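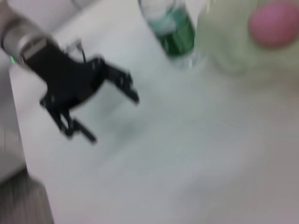
So when does the Saturday repair table open again? Doors are at 10 on Saturday, June 13, 2026, in the back half of the old Bittencourt shoe store, and it runs until everybody's toaster has had a turn or we get hungry.

I've been writing up neighborhood news for long enough that I can usually guess which little projects will stick, and I got this one completely wrong. When Marlene Vasconcelos told me last September that she wanted to fix people's lamps for free next to a laundromat, I gave it a month. I put it in the newsletter anyway (we had a hole on page two) and went along mostly to be polite. Eleven people were waiting outside when I got there, one of them with a vacuum cleaner in a stroller!

The big change for this summer is the space. The table used to be squeezed into the front room at Pino, the coffee place on the corner, and as much as I love the smell in there, you can't take apart a box fan while somebody is trying to eat a scone beside you. Lindalva Barbosa, who owns Pino, put up with it for months and even let them use her good extension cords. Then the shoe store came up empty and the landlord agreed to rent out the back half by the day. Pino will still do the coffee. Lindalva is sending over two big pots and whatever muffins are left from the morning, and she asked me to say please bring your own mug.

Fixing stays free. If your thing needs a part, you pay for the part, and they'll tell you the price before anybody picks up a screwdriver. Marlene wrote down every item that came through since the start, and the number as of last month was 170. She reads that notebook like other people read novels. Lamps are way out in front, then fans, then coffee makers, and then a long tail of stuff like a musical jewelry box and a bread machine with a spoon stuck in it. Of all those, 46 went home still broken. I asked her if that bothered her and she said the bread machine did.

Money was the part I wanted to know more about, so I asked Darcy Sandhu, who keeps the books when he isn't soldering. The group got a $1000 grant this spring from Tistum, the hardware store up on the avenue, and Darcy says most of it is already spoken for. They bought two decent soldering irons and a proper meter, and they paid for the first stretch of Saturdays in the new place. What's left goes to fuses, plugs, cord and glue, which they get through faster than you'd think.

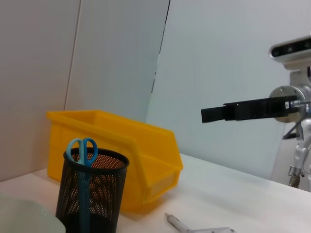 Anyway, the new thing this time is sewing. Vasanthi Gamage is bringing her own machine and setting up by the window, and she'll do zippers, hems and ripped pockets. No wedding dresses, she says, and please wash it first. I've got a winter coat with a pocket that has been eating my keys since before Christmas, so guess who's going to be first in that line. She can teach you to do it yourself too, if you have the patience, and she has room for 8 people over the course of the day. Those spots need a sign-up, and the sheet is on the counter at Pino. Everything else is just walk in.

A few things they can't take: microwaves, anything that runs on gas, and TVs of any kind. Phones are a maybe. Benedito Dantas is the phone guy, and he'll look at a charging port or a tired battery, but he won't be there until after lunch. He also does bikes if the weather is good enough to work on the sidewalk. Last time he straightened the fender on mine while telling me a very long story about a ferry, and I would have paid extra for the story.

If you're dropping something off, tape your name and number on it. Write down what's wrong in plain words, too. "It hums and then quits" is a lot more useful than "broken," and Marlene will thank you. She'd also like you to stick around while they work on it, partly so you can learn what happened in there and partly because she still has a waffle iron at her house that belongs to somebody.

Getting there is easy. The number 5 bus stops right across the street, and there's parking behind the building if you come in off Miline Street, though the lot fills up once the farmers market gets going. The back door has one step. If that's a problem, go to the front and knock on the glass, and somebody will let you through that way.

They could use more hands as well, and you don't have to know anything about wiring. The sign-in desk is always short, and last month I ended up running it for two hours with a cookie in one hand and a pen in the other (I had a great time). Talk to Darcy on the day or leave a note with Lindalva at Pino.

I'll be there from the beginning with my coat and a desk lamp that only works when you lean on it. Next one after this is the second Saturday in July, same place, same hours.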